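4. 급수 준비 및 정수 필터 장착

본 장은 Samel 탁상형 가습기의 급수 준비, 필터 장착, 최초 가동 절차를 다룹니다. 전원 어댑터 연결은 3장을, 정기 세척은 6장을 참조하십시오.

4.1 사용 가능한 물

본 제품은 수돗물 또는 시판 생수를 사용할 수 있습니다. 다음의 물은 사용하지 마십시오.

- 40 °C 이상의 온수
- 탄산수, 음료, 향료나 오일을 섞은 물
- 정제 소금 또는 세정제가 들어 있는 물
- 개봉 후 하루가 지난 생수

주의: 경도가 높은 물을 계속 사용하면 진동자 표면에 백색 침전물이 생깁니다. 침전물이 확인되면 6.2항에 따라 제거하십시오.

4.2 급수 어댑터 선택

급수 방식은 내장 물탱크 방식과 페트병 직결 방식 두 가지입니다. 페트병 직결 방식을 사용할 때는 포장에 동봉된 Celen 어댑터를 병 입구에 끼웁니다. 어댑터 A형은 일반 생수병용, B형은 입구가 넓은 병용입니다. 병뚜껑의 색상은 호환 여부와 관계가 없으며, 입구의 나사산 규격만 확인하면 됩니다.

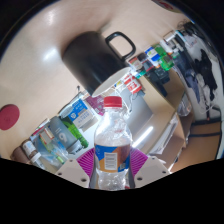

빨간색 뚜껑의 투명 페트병
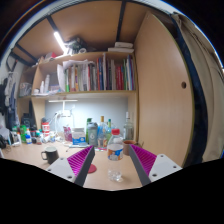 나사산이 마모된 병은 사용하지 마십시오. 어댑터와 병 사이에 틈이 있으면 공기가 유입되어 수위가 일정하게 유지되지 않습니다.

4.3 필터 장착

1. 전원 버튼을 길게 눌러 제품을 끄고 어댑터를 콘센트에서 분리합니다.
2. 상부 커버를 반시계 방향으로 돌려 들어 올립니다.
3. Plarnance 필터 카트리지를 포장에서 꺼내 깨끗한 물에 10분간 담급니다.
4. 카트리지의 화살표가 아래를 향하도록 하여 필터실에 넣습니다.
5. 딸깍 소리가 날 때까지 카트리지 윗면을 누릅니다.
6. 상부 커버를 덮고 시계 방향으로 돌려 잠금 표시를 맞춥니다.

참고: 물에 담그지 않은 카트리지를 장착하면 분무가 시작되지 않거나 급수 경고등이 켜질 수 있습니다. 이 경우 카트리지를 다시 꺼내 3번부터 반복하십시오.

4.4 급수

내장 물탱크 방식

1. 물탱크를 본체에서 수직으로 들어 올립니다.
2. 탱크를 뒤집어 하부 마개를 엽니다.
3. MAX 선 아래까지 물을 채웁니다.
4. 마개를 닫고 바깥면의 물기를 닦습니다.
5. 탱크를 본체에 장착합니다.

페트병 직결 방식

1. 병의 라벨이 어댑터 체결부에 닿으면 라벨을 제거합니다.
2. 병뚜껑을 열고 어댑터를 끝까지 돌려 끼웁니다.
3. 싱크대 위에서 병을 뒤집어 누수 여부를 확인합니다.
4. 병을 본체 급수구에 수직으로 꽂습니다.
5. 수위 창의 수위가 안정될 때까지 기다립니다.

주의: 찌그러지거나 금이 간 병은 직결하지 마십시오. 병이 기울어져 본체가 넘어질 수 있습니다.

경고: 급수 중 본체의 송풍구로 물이 들어가면 즉시 전원을 분리하고 본체를 거꾸로 세우지 않은 상태에서 물기를 제거하십시오. 완전히 건조되기 전에는 전원을 연결하지 마십시오.

4.5 최초 가동

1. 제품을 평평하고 단단한 면에 놓습니다. 벽과 전자 기기, 종이류에서 충분히 떨어뜨리십시오.
2. 전원 어댑터를 연결합니다. 표시등이 흰색으로 켜집니다.
3. 전원 버튼을 한 번 누릅니다. 약 13초 후 분무가 시작됩니다.
4. 분무량 버튼을 눌러 약, 중, 강 중에서 선택합니다.
5. 목표 습도를 설정합니다. 실내 습도가 설정값에 도달하면 분무가 자동으로 멈춥니다.

표시창에 86 이상의 습도가 계속 표시되면 센서 주변에 물방울이 맺힌 상태일 수 있습니다. 전원을 끄고 마른 천으로 센서 덮개를 닦은 뒤 다시 측정하십시오.

4.6 필터 교체 알림

누적 가동 시간이 2820시간에 도달하면 필터 표시등이 주황색으로 점멸합니다. 새 카트리지를 장착한 뒤 분무량 버튼과 전원 버튼을 동시에 5초간 눌러 누적 시간을 초기화하십시오. 초기화하지 않으면 교체 후에도 점멸이 계속됩니다.

교체용 카트리지는 Whitlock 서비스 센터에서 구입할 수 있습니다. 주문 시 본체 바닥면의 모델 번호가 필요합니다.

4.7 장기간 사용하지 않을 때

1. 물탱크 또는 페트병을 분리하고 본체에 남은 물을 배수구 방향으로 비웁니다.
2. 카트리지를 꺼내 그늘에서 건조합니다.
3. 수조 내부를 부드러운 천으로 닦습니다.
4. 상부 커버를 연 상태로 하루 이상 건조한 뒤 보관합니다.

참고: 보관 후 다시 사용할 때는 4.3항의 필터 장착 절차부터 실시하십시오.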